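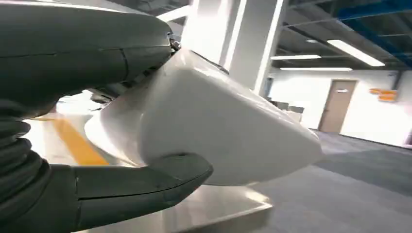 Gripping a white shell from above and below.

Shop tips: teaching the arm a pick by hand or by remote

Tape before you teach. Yellow floor tape on carpet or on a steel top gives the operator a place to aim for. Press the corners flat and trim the extra.

Start slow near anything bulky. Bring the fingers in low and stop short, then look at the gap before you go on.

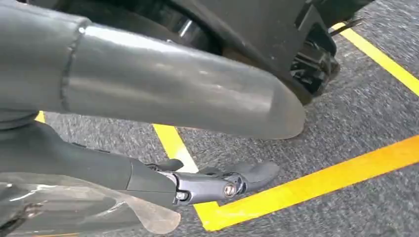 Fingers below the gray pipe, tape on the carpet.

Pause for two seconds before closing and again before letting go. The Zovstead software splits a recording at the pauses, and short ones get missed.

Agree on who says stop. The person on the floor says it, and the one with the controls lets go of the sticks.
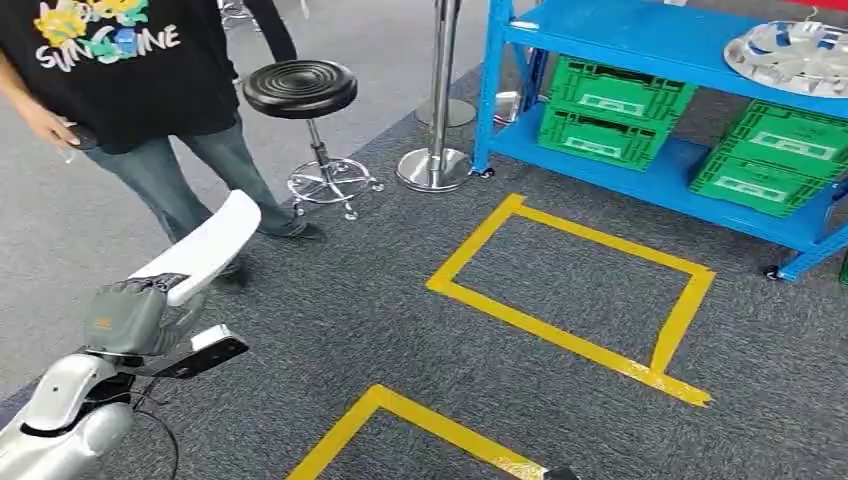

Keep cable slack out of the path of the arm. Swing through the full reach once without recording and watch where the cable goes.

Smooth, shiny parts slip. Take them across the thick part and tilt them a little at a time. If you fumble, throw the take out and start over. We kept 129 takes in May and should have kept fewer.

Write the part name and the tape box in the log after every take. By Friday you won't remember.

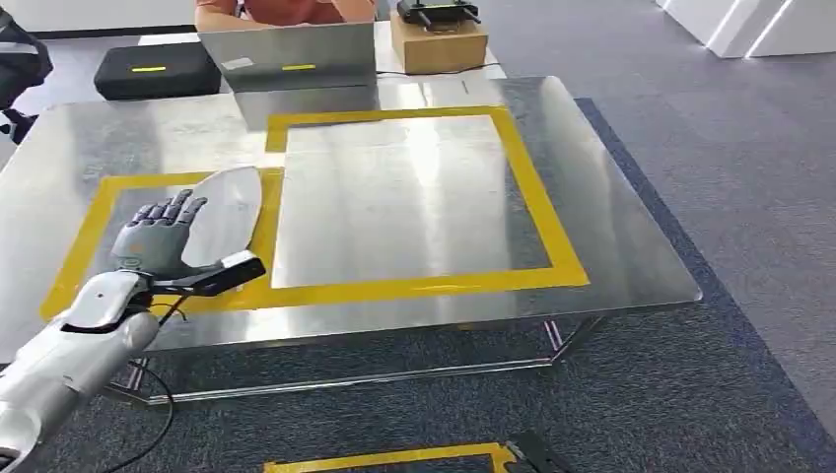 Open hand next to a white part, over the left tape box.

Wipe the steel top with a dry cloth every 5 takes.

Last updated 17 June 2019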